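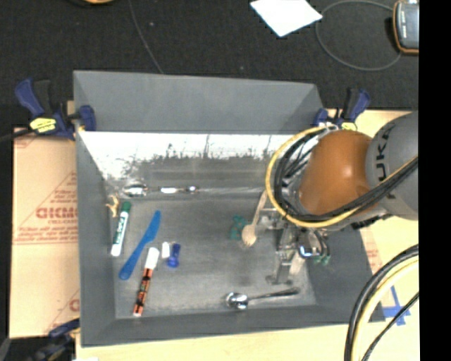 A robot arm fitted with a gripper reaches into a bin of spoons, markers and other small items.

Brorneletti Opens Orders for Dresar, a Bin-Picking Kit for People With Messy Bins

January 23, 2018 – Brorneletti today began taking orders for Dresar, a bin-picking kit that lets a robot arm find, grab and move mixed small objects without anyone lining them up first.

Most picking demos feature identical parts, politely spaced. Dresar was developed on the sort of thing that collects in a kitchen drawer: metal spoons, dry-erase markers, plastic knives. Shiny spoons were the least cooperative and took up most of last August.

The kit includes a two-finger gripper, a mounting plate, a depth camera and the Vuller grasp-planning software, which runs on an ordinary desktop computer. It comes with grasp settings for 321 household and workshop items. Customers can teach it new ones by leaving them in the bin and letting the arm try, fail and sulk its way to a better grip – a process the manual insists on calling "refinement."

Dresar handles up to 650 picks an hour, depending on the arm and on how badly the contents are tangled. The gripper weighs 2 pounds. The manual runs to 38 pages, one of them blank.

Dresar is sold without an arm, bin or table. Buyers are asked to clamp the bin down before the first run. The company learned this in the usual way.

Orders are open now through Kocsis, the exclusive distributor, which also offers on-site setup and operator training. Pricing is available on request, as is a frank opinion on whether your bin is too messy.

About Brorneletti
Brorneletti makes grippers and picking software for labs, small warehouses and repair shops. It does not make spoons.

Media and sales inquiries: contact the Dresar desk at Kocsis.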